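Plaklow cell: new fingers, new simulation, same table

Dear colleagues,

In the last issue we promised to write how the Plaklow cell is doing after the change of the gripper fingers. The change is finished, and the cell has been in daily use again since the beginning of July. Some of you asked why it took so long for two pieces of metal, so I will try to tell it in order.

The old fingers had made more than 2,000 grips and the tips were worn on the inside. With bigger parts you did not notice it. With the small parts the grip became uncertain, and two times a part turned in the fingers on the way to the tray. Darius Marinescu measured both tips and found that the left one was shorter than the right one. We decided to order a new pair and not to grind the old ones again.

The new fingers come from the workshop at Sandu. They are longer than the old ones and the tips are more pointed, so everything that the software knew about the gripper was wrong on the first day. The tool center point had to be taught again, the closing distance also, and the safe height over the table was raised by 25 mm. Until this was done, the cell stayed locked in slow mode.

Before the real arm was allowed to move at normal speed, Ashwin Salian built the fingers into our simulation. This was the longest part of the work. The drawing from the workshop did not open in Lernado the first time, and after it opened, the fingers were standing at the wrong angle to the hand. Ashwin corrected the angle, then he set the wrist camera in the simulation to the same position as on the real arm, and he put the wood-look table and some test objects under it. From there we could run the approach as often as we wanted without risk for the hardware.

We made 100 approaches in the simulation with the test objects in different places. In 42 of them the program stopped because one finger came too near to something standing beside the part. That was more than we expected. The reason was an old clearance value, copied from the short fingers, in a file which none of us had opened for a long time. After the value was changed, we repeated the whole series and the program went through. Only then we loaded it to the controller.

For everybody who works at the cell, these points are different now:

Choose tool 3 on the panel before you start. Tool 2 is the old pair and will be removed from the menu.

Please wipe the fingertips with a dry cloth at the end of the shift. No alcohol on the new tips, the workshop asked for this.

The two screws on each finger are checked with the small torque wrench in the first drawer. Write the date and your initials on the card. If a screw has moved, stop the cell and call Darius.

If you change the place of the table or the wrist camera, also by a few millimeters, tell Ashwin. The simulation has to be changed too, otherwise the next test tells us nothing.

The old fingers are in the gray cabinet, in a bag with a label. They can be used as a spare for big parts, but please ask first.

Still open is the cable of the wrist camera. It is a little tight when the hand turns to the far side, and a longer one is ordered. Until it arrives, do not use the positions marked red in the list. 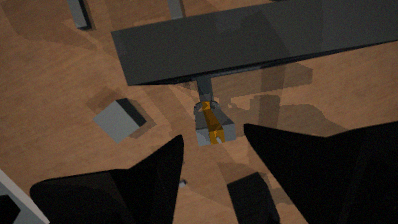 Trornix | Handling and Gripping Team

View past the two new fingers in the simulation, with the small yellow test part on its light gray block. The dark beam over it and the shadows on the table helped us to see how little room there can be near a part. Whoever wants to try the simulation can come to Ashwin's desk after 2 p.m. It runs on his computer only, but he is glad to show it, and you can move the objects on the table yourself. Questions about the screws and the cleaning please to Darius.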